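Kallow Hand-Held Gripper Kit, Rev. C
Teltside Workshop Parts
Part no. 3305

The Kallow is a two-finger gripper on a hand-held body, sold as a kit for home builders and shared workshops. The operator squeezes a trigger and the fingers close in parallel. A camera mount behind the fingers accepts a wide-angle module, so grasps can be recorded by hand before any arm is involved. The same fingers and mounting plates bolt to the Gitness arm flange, and grasp geometry carries over without re-measuring.

The fingers are ribbed and cast in a flexible compound. When the inner face meets an object, the ribs fold and the face wraps slightly around it. Grip force is spread along the contact length, which suits smooth shells and rounded sides where a flat jaw tends to slip or mark the surface. 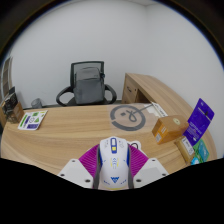

Opening at the fingertips is 100 mm at full trigger release. Objects wider than this can be held by an edge or handle. Thin items lying flat, such as cards and single sheets, are difficult to pick up with the standard fingers; the narrow tip set handles them better but has less wrap on round objects.

Each finger attaches to its own mounting plate, and the plates are mirrored left and right. Check the pair before assembly. Fitting two plates of the same hand leaves the fingers out of plane, and the trigger linkage will bind near the closed position.

Specifications
Fingertip opening: 100 mm
Finger type: flexible, ribbed, replaceable
Finger color: magenta
Plate color: light gray
Plate fasteners: M3 socket head
Trigger return: extension spring
Power: none required for the gripper

In the box
Finger pair
Mounting plates, left and right
Body halves and trigger
Linkage rods and return spring
Fastener bag
200 mm tether strap

Assembly
Assembly has 9 steps and needs a 2.5 mm hex key and a small flat screwdriver. Press the linkage bushings in by hand. Leave the plate screws loose until both fingers are fitted, close the gripper on a straight object, then tighten. Do not use threadlocker on the printed parts.

Builders printing their own body should orient the halves with the split face down. The Owino body files use the same hole pattern and can be substituted, but the trigger pin is longer and has to be ordered separately.

Care
Wipe the fingers with a damp cloth. Solvents stiffen the compound. Replace both fingers together when any rib shows a crack at its root; a new finger opposite a worn one pulls the object off center.

Changes from Rev. B
Stiffer return spring. Plates thickened at the outer screw holes. Rev. B fingers fit Rev. C plates.

Spare fingers and plates are sold in pairs only.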